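# チケット 128:赤パッケージの外袋、フラップが収まらない件

- 起票:Fatima Du Plessis(Flatari 梱包担当)
- 起票日:2018年3月14日
- 対象:Pendlow 向け、赤の個包装品
- 優先度:中(先方は「高」と言っています。先方はいつも「高」です)
- 状態:対応中

## 症状

外袋を透明の新しい袋に切り替えてから、出荷箱のふたが閉まらなくなった。中身の寸法は変わっていない。変わったのは袋だけで、袋の仕入先 Zamfir に問い合わせたところ「袋は平らです」との回答をいただいた。平らなのは中身を入れる前の話である。

箱は30個入り。詰めると最後の段が浮き、ふたを押さえて粘着テープで黙らせることになる。テープは翌朝まで黙っていない。

## 再現手順

1. 中身を袋に入れ、口を封じる。
2. 箱に平置きで、向きをそろえずに詰める。
3. ふたを閉める。
4. 閉まらない。

向きをそろえると4で閉まることがある。「ことがある」の部分が本チケットの本題です。

## 作業ログ

**09:10** 中身の厚みを測り直し。仕様どおり。疑ってすまなかった。

**09:40** 袋の寸法を確認。長さが旧品より67ミリ長い。Zamfir の注文書を見ると、長い方の品番で発注されている。発注者の欄に私の名前がある。この件は後段で扱う。

**10:25** 余った部分を裏側に折り込んで詰める案を試す。折った直後はおとなしいが、手を離すと起き上がってくる。中身より袋のほうが意欲的。

**11:00** 折り込んでテープで留める案。箱は閉まった。ただし Pendlow の受入基準に「外袋に粘着物のないこと」とあるのを思い出し、全部はがす。はがした跡も粘着物に含まれるかどうかは、聞かないことにした。

**13:15** 余りを隣の品の下に差し込む、屋根瓦方式を試す。10箱やって全部閉まった。一箱に要する時間は倍。昼休みに思いついた案にしては悪くない。

**14:30** 倉庫の Fondilo 班から「中で印字が見えないと検品できない」と連絡。瓦方式だと下の品の印字が隠れる。最上段だけ印字面を上にしてそろえ、下の段は開梱時に確認してもらうことで合意。合意というより、先方が電話を切った。

**15:20** 旧袋の在庫を棚で発見。ただし去年の11月に「廃棄」と札を貼ったもの。札の字も私の字だった。封の強度が落ちているので使わない。

## 原因

袋の品番違い。一桁違いの隣の行を選んでいた。注文画面の行間が狭いことを付記しておくが、弁明としては採用されない見込み。

## 暫定対応

- 現行の袋は瓦方式で詰める。余りのある側を全部同じ向きにする。
- 作業台で山にしない。山にすると袋どうしが滑って、結局向きがばらばらになる。
- ふたが浮いた箱は押し込まずに詰め直す。押すと袋の封が先に負ける。
- 粘着テープを袋に使わない(私に向けて書いています)。

## 恒久対応

正しい品番で再発注済み。Zamfir からは受領の返信のみで、納期は未回答。長い袋の残りは返品不可とのことなので、社内便の書類入れにでもする。しばらくは全部署の書類がたいへん見やすくなります。

## 追記

袋の余りは一つずつ見ると大した量に見えず、それで受入時にも通ってしまったのだと思う。台に置いたときは、まず中身の赤い部分の端と、袋の端とを見比べてほしい。中ほどに単独で寝ている品は、右端で袋だけが薄い透明のひれのように中身の先まで伸びていて、見るべき場所としてはわかりやすい。左側のように重ねて置くと、下の品に乗り上げて斜めに浮く。箱の中でこれをやられると最上段が負けるので、詰める前の仮置きも一つずつ離してください。納期の回答が来たら本チケットに書き足します。
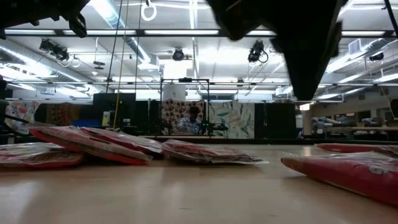
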